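Notes for the open day talk – Flekemholm visit
Speaker: Aishwarya Chettiar
Slot: Wednesday, 30 minutes with questions

Start on time even if people are still coming in. Say hello, say where the restrooms are, and say the coffee is at the back.

I work at Trevgate, on the maintenance side. Four of us went to the Flekemholm open day in October. We were there to see if two-arm robots are far enough along to help with our returns sorting. Tell people up front that we haven't bought anything and this isn't a sales pitch.

The day had two halves. Morning was a tour of the building and a talk on safety. I'll skip most of that. Afternoon was the demonstrations, and that is what people keep asking me about.

Tour in one minute: old print works, 331 visitors signed in over the day, groups of ten or so. Our guide was good but the hall was loud and half the group couldn't hear. If we ever host one of these, get a microphone.

Demonstration one was Villon, the pallet wrapping line. Fast, tidy, nothing new for anyone who has seen a wrapping line. Move on quickly.

Demonstration two was Hailu, the tabletop station. Spend the time here. Two arms, one table, toys and a box. Let people look before talking.

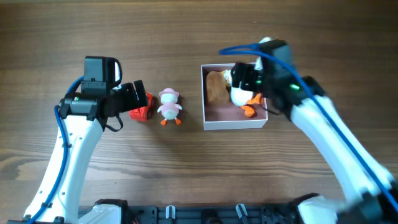 Hailu station, afternoon demonstration. Red car and pink duck on the table, white duck in the box.

Points to make while the slide is up:

The grippers are plain two-finger types. Left one is over the car, right one is at the duck in the box. Ask who in the room has used a suction cup on something soft. Usually a few hands. Then talk about fingers and why we went to look at them.

The toys are different shapes. That matters for us – our returns bins never hold two of the same thing in a row.

Cables run along the outside of the arms. I asked about wear. The answer was that they check them at the start of each shift and keep spares on hand. Our team would want something better than that in a dusty building.

Numbers they gave us: 1,188 pick attempts logged the week before, 805 of them done with no person stepping in. I wrote these down on the spot. They are the host's numbers and we have not tested them. Do the math out loud: that is a bit over two thirds. For our sorting table it would have to be a lot higher.

If someone asks about speed: slower than a person. I didn't time it.

If someone asks about cost: we didn't get a price. Don't guess.

Next slide is the floor plan of our returns area. Show where a table that size could go, by the east door. Mention the power outlet problem and the forklift lane.

Next step is a second visit with a crate of our own returned items. The host said yes to that, date still open. Anyone who wants to come should give me their name at the break.

Questions.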